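Notebook, December, started 8:40

Dye vat trials, continued from the last page. Madder on wool, second round. Crescencio mordanted the skeins yesterday afternoon with alum and left them in the covered bucket overnight, so they were ready when I came in.

Weighed out the madder from the Türkmen bag first. It is coarser than the last lot and has more bark in it. I put it through the hand mill twice and it still left splinters in the sieve. Soaked it in rainwater for an hour before any heat went on. The Hultus bag is ground finer and I soaked it for the same time to keep things even.

Wool is the same worsted for both, 460 g altogether, split into skeins and tagged with knotted cotton string. One knot for Türkmen, two knots for Hultus, no knot for the undyed control. Please don't use the paper tags again. The ink ran last time and we spent most of a morning guessing.

Heating: brought both pots up slowly and held them below 70 C. Kenneth thinks we could go hotter at the end to get more out of the root. I have tried that and it goes brown every time, but he wants to see it for himself, so there is a third small pot with leftover bath and one mini skein. His to watch.

10:15 – Türkmen pot at 62, Hultus at 66. Turned the Hultus ring down a notch.

11:30 – both steady. The Hultus bath is clearly redder. Türkmen is more of an orange, and a bit cloudy. Added a pinch of chalk to each. Tap water here is soft and the first round came out dull without it.
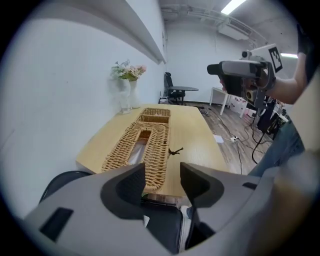 Natural Dyes and Fibers Group

12:50 – heat off. Left the skeins in to cool with the bath. Lucía asked why we don't pull them straight away. I find the color evens out if they sit, especially where the ties are. Next time I will pull one early so there is something to compare.

Kenneth's hot pot reached 84 before he took it off. Brick color with brown in it. He likes it. I have written the recipe on a card for him and put it in the box under K.

Rinsing took longer than planned. The Türkmen skeins kept shedding bits of root, and I had to shake them out over the sink and rinse again. A muslin bag for the ground root would fix this. Milagros has some old curtain muslin and will sew up 3 bags, drawstring, about the size of a pillowcase folded in half.

Results so far, wet, so not final:
Hultus: clear red, even, slight pink at one tie.
Türkmen: orange-red, uneven on the outer loops.
Hot pot: brick brown.
Control: cream, no change from the mordant that I can see.

Used up most of the alum. There was 800 g in the jar at the start of the month and it is down to 211. Khải, can you put it on the next Semgate order along with cream of tartar? The smaller tub is fine.

Still to do:
Light test. Cut a length from each skein, wind on card, cover half with foil, tape inside the south window.
Wash test with the plain soap, once everything has dried fully.
Save the exhaust baths. I have poured them into the two lidded buckets and marked the lids. There should be enough left in the Hultus one for a pale coral on silk.

15:20 – skeins hung on the rack in the back, fan on low. Left the ties in. Pots scrubbed, except the small one, which has a ring I couldn't shift – soaking it in washing soda until tomorrow.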